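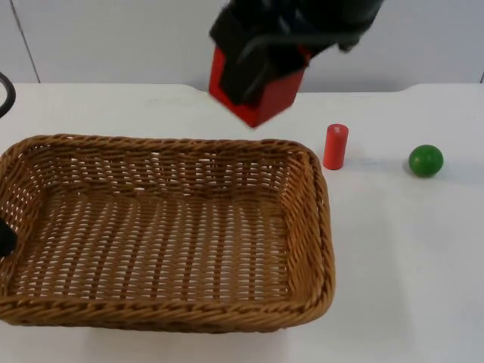

Report no. 9, page 2

Rullholm Packing Works: interim report to the Wilen Fund

Work in the period to September centred on the basket-filling bench, where two arms are being taught to pick up small, simple shapes. The bench has logged 3284 picks to date, 455 of them in the last month.

Staff on the hand-filling line have kept their hours and grade. Nearly 320 hours of repeated lifting have moved to the bench, and the operators concerned now set out work, check grips and record faults. Several have asked for longer training – a request we support and have costed in the annex.

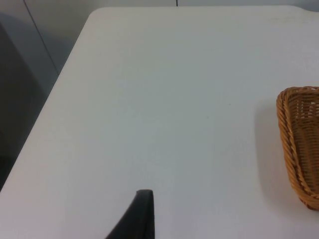

Bench table with wicker basket and gripper finger.

Two matters remain open. The Guvport site has yet to agree its shift pattern, and operators wish to keep the right to stop the arms without a supervisor's approval. We propose to grant this before the next stage begins.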